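Small Scale, Fine Tolerance

The Deligiannis foundry at Plesside has cast cookware since 1873, and for most of that time its pattern shop also made miniatures. They began as travellers' samples. A salesman could not carry a range of full-sized kettles on the train, so he carried them at reduced scale, complete with working lids.

Reduction causes problems that full-sized work does not. Iron shrinks as it cools, and an error that vanishes in a stockpot will stop a small lid from seating. Wall thickness is the other limit. Below 2 millimetres the metal tends to freeze before it fills the mould, so the pattern makers thickened the walls and flared the rims to disguise it.

Charoen Sitthichai has catalogued 400 of the surviving patterns, most of them in pine. He sorts them by parting line – the seam where the two halves of the mould meet – and has traced 11 to a single maker whose joints are offset slightly to the left.

"The colour of the shellac gives you the decade," he says. "The joint gives you the hand."

By the time Broltow bought the toy licence, the samples had become playthings. Casting gave way to pressed tin and then to moulding, and the Tamach catalogues of the period list play food beside the pans for the first time.
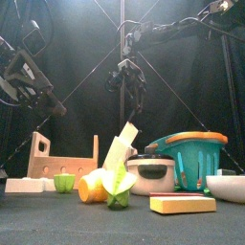

Toy kitchen and food pieces set out on a dark grey tabletop.

Moulded sets have their own faults, chiefly sink marks behind thick sections and flash along the seam. Collectors grade on both. Sitthichai's catalogue stops short of them, although he plans to add an appendix on the Tamach moulds in September.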